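발표자 노트 / 집안일과 작업장 잡일, 기계에 맡길 수 있는가
발표: 에부카 다우다 (플렐테로)
2020년 10월 23일, 발표 30분, 질의응답 별도

[시작]
인사. 마이크 확인. 뒷줄까지 들리는지 물어볼 것.
오늘 할 얘기는 하나다. 설거지, 정리, 부품 옮기기 같은 일을 지금 기계가 할 수 있는가. 짧게 답하면 일부만 된다. 되는 일과 안 되는 일의 경계가 어디인지 나눠서 설명한다.
회사 소개는 한 문장으로 끝낸다. 플렐테로는 작은 팔 로봇의 동작을 시험하고 평가하는 일을 한다.

[1. 집안일은 왜 어려운가]
공장 라인에서는 물건이 늘 같은 자리에 온다. 집에서는 컵이 어제는 싱크대 옆에, 오늘은 소파 밑에 있다. 사람은 이걸 일로 치지도 않는다. 기계 쪽에서는 찾는 것부터가 작업이다.
작업장도 사정이 비슷하다. 포스카 작업장에 갔을 때 제일 먼저 들은 요청이 용접이나 조립이 아니었다. 작업대 위에 널린 것을 치워 달라는 거였다. 공구가 섞이고, 얇은 막대나 자투리가 남고, 교대 때마다 누군가 그걸 치운다.
여기서 청중에게 질문: 집에서 제일 먼저 맡기고 싶은 일은? 손 든 사람 두세 명만 듣고 넘어간다. 빨래 개기가 나오면 4번에서 다룬다고 말할 것.

[2. 시뮬레이션에서 먼저 해 본다]
실물 로봇으로 바로 시험하면 느리고, 부딪히면 고쳐야 한다. 그래서 방과 탁자를 컴퓨터 안에 만들어 놓고 거기서 먼저 돌린다.

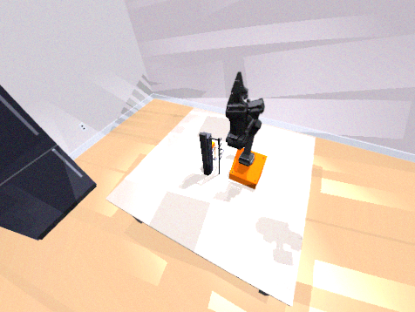 그림 1. 시뮬레이션 속 흰 탁자와 로봇 팔. 집게가 위를 향한 자세.

말할 것: 탁자는 평평하고 위에 놓인 것도 적다. 실제 집보다 훨씬 쉬운 조건이다. 이 조건에서도 잡는 동작은 따로 시험해야 한다.
빛과 그림자도 짚고 넘어간다. 카메라로 보는 로봇에게 그림자 경계는 물건 경계와 헷갈리기 쉽다. 흰 상판에 회색 얼룩처럼 지는 그림자를 물건으로 읽으면 허공을 집는다. 조명을 바꿔 가며 시험하는 이유가 이것이다.
우리는 과제 하나에 750회를 돌린다. 횟수가 적으면 잘된 장면만 골라 보여 주기 쉽다. 영상 하나 보고 판단하지 말라는 얘기를 여기서 한다.

[3. 잡는 일과 놓는 일]
잡는 것은 많이 좋아졌다. 모양이 단순하고 단단하고 주변이 비어 있으면 된다. 가는 물건은 다르다. 집게 방향이 조금만 틀어져도 밀려나고, 제대로 물어도 안에서 돌아간다.
놓는 것은 더 늦다. 어디에, 어떤 방향으로, 얼마나 살살 놓을지 정해야 한다. 탁자까지 남은 거리를 잘못 재면 떨어뜨리거나 찍어 누른다.
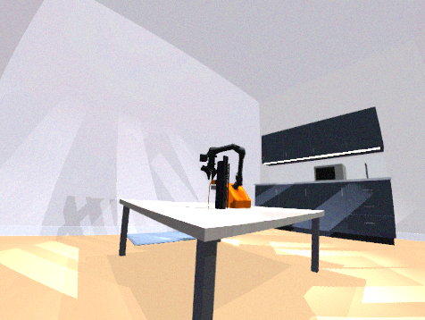
집게를 아래로 내리는 작업에서는 마지막 구간을 천천히 가게 한다. 보는 사람은 답답해한다. 오디에르 시연 때도 왜 이렇게 느리냐는 말이 먼저 나왔다. 속도를 올리면 실패가 늘어난다고 그대로 답했다. 오늘도 같은 질문이 나오면 같은 답을 한다.
주방 얘기로 연결: 탁자 위에서 되는 동작을 조리대로 옮기면 새 문제가 생긴다. 상부장 때문에 팔이 지나갈 높이가 제한되고, 수전은 가늘고 벽에 가까이 있다. 전자레인지 문은 당겨서 여는 것도 있고 버튼을 눌러야 하는 것도 있다. 게다가 팔이 탁자에 고정되어 있으면 조리대까지 가지도 못한다. 이동은 별도 문제이고 오늘은 다루지 않는다.

[4. 지금 되는 것, 안 되는 것]
표 없이 말로만 한다. 천천히.
된다: 정해진 물건을 정해진 통에 옮기기. 탁자 위에서 위치를 조금 바꾸기. 같은 부품 줄 맞추기.
조건부로 된다: 섞인 물건 분류. 물건 종류를 미리 알려 줘야 한다.
아직이다: 빨래 개기, 젖은 그릇 씻기, 서랍 안 뒤지기. 연구실 영상은 있다. 매일 맡길 수준은 아니다.
작업장 쪽이 집보다 빠를 것으로 본다. 작업대 높이도 맞출 수 있고 조명도 고정할 수 있다. 집주인한테 조명을 고정하라고 할 수는 없다.

[5. 다음 계획]
이오르다케 과제는 12월에 실물 시험으로 넘어간다. 실물 팔 2대를 쓰고, 평가는 올란레와주 바코가 맡는다. 시뮬레이션 결과와 실물 결과를 같은 기준으로 비교한다. 차이가 크면 크다고 공개한다.

[질의응답 대비]
가격 질문: 답하지 않는다. 팔 가격보다 설치와 고장 대응에 드는 시간이 더 크다는 점만 말한다.
일자리 질문: 포스카 사례로 답한다. 거기서 맡기려는 것은 교대 전 정리 작업이다.
안전 질문: 사람이 손 닿는 거리에 들어오면 멈추게 한다. 집에서는 아이와 반려동물까지 봐야 해서 기준을 따로 잡아야 한다.
시간이 남으면 그림 1로 돌아가서 그림자 얘기를 한 번 더 한다. 자료 요청은 바코에게 연결.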